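Bench check, glassware, room 121
Hurkisden teaching lab, March 26, 2021
Checked by: Facundo Domínguez

1. Table cover. OK. The black cloth has creases but it is fixed with tape. Please press the tape again at the corners.

2. Tube rack. OK. The clear rack stands flat on the cloth, with two glass tubes in it.
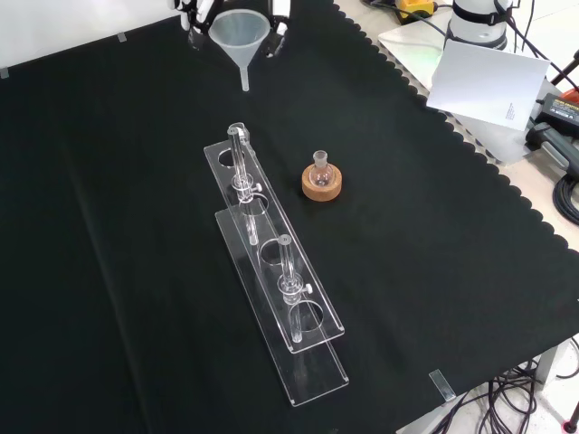
3. Papers and cables. To improve. They are too near to the working area. Same comment as in January.

4. Flask and funnel. OK. The round flask must always sit in its cork ring, also when it is empty. The flask leans a little in the ring, so put the funnel in slowly and look at the lip for chips before.

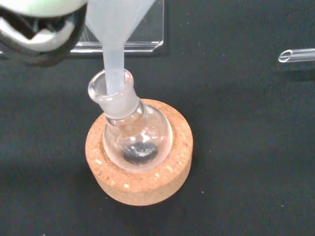
Can we use the same funnel for powders and for liquids?
Only if it was washed and fully dried between the two. If you are not sure, take a clean one from cabinet 2.

5. Eye wash. OK. Tag 775 is signed.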